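Subject: Re: [skorkari-house] the big metal bin and what to do with the stuff in it
From: Hidayah Hutapea

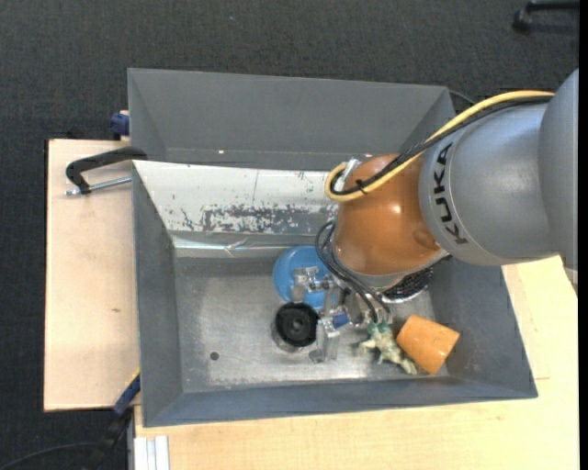

Hi all, and hi Raili! I was going to answer this in one line and then I got going, so get a coffee.

Raili Mäkelä wrote:

> Before I put the September order in to Pelupessy, can somebody tell me
> what we want in the way of bins? I have us down for 4 of the clear
> plastic totes again but there were grumbles last time. Also, is anyone
> attached to the big gray metal one? It takes up a lot of table and I
> could get two small ones in the same spot. And should plates go in
> with everything else or do they get their own place? I keep finding
> them in different spots and I don't mind which, I'd just like to know.
> Raili

OK, the gray metal one first. Yes, I am attached to it! Please don't let it go. The walls flare out, so you can get at things in the corners without scraping your knuckles, and that's exactly what I could never do with the straight-sided totes. It's also big enough that things can lie flat on the floor of it with space between them. With the totes I end up stacking, and then the thing I want is on the bottom, every single time.

It does eat up table, you're right. I measured the spot last night and there's nearly 700 mm to spare on the window side if we shove the label printer down, so I think we could keep the metal one where it is AND fit one small one next to it. The light wood tops do mark if you drag metal across them, though, so whoever moves anything, please lift (I say this as the person who made the long scratch by the door, sorry again). A strip of felt underneath would be nice. Millex sells it in 300 mm squares and I've got a couple left over from the chair legs that you can have.

On the totes: my grumble was one of the grumbles. The lids on the last lot popped off whenever you picked them up by the rim. Could we get the Clornanine ones this time? They cost a bit more but the lids clip on. I'd say get two and see how we like them before we commit to all 4.

Plates. Hmm. My vote is that loose plates and bowls can go in the big bin as long as they're by themselves on the floor of it, like the bright blue one lying at the back near the wall. That's fine, you can see it, you can get it. What I don't love is plates in a pile with small stuff dropped on top. I had a saucer chip on me that way in the spring, and I only noticed when I ran my thumb over it. If we have a real stack, put it on the shelf over the sink with a sheet of paper towel between each one and we'll all know where to look.

Small dark things are the other headache. Against gray metal they're not so bad, but drop one on that charcoal carpet and you may as well wait for the vacuum to find it. Could we add a shallow tray to the order, something pale, with a lip? I'd use it every day for caps and lids and all the odd bits that don't belong to anything. I'm happy to pay for it out of the coffee jar if the order's already tight.

Oh, and Raili, did the replacement dish brush ever turn up? It was supposed to come with the last delivery and I don't see it on the slip. If it didn't, can you chase them when you send this one in?

I'm in until 6 if you want to come and look at the table with me before you decide.

Hidayah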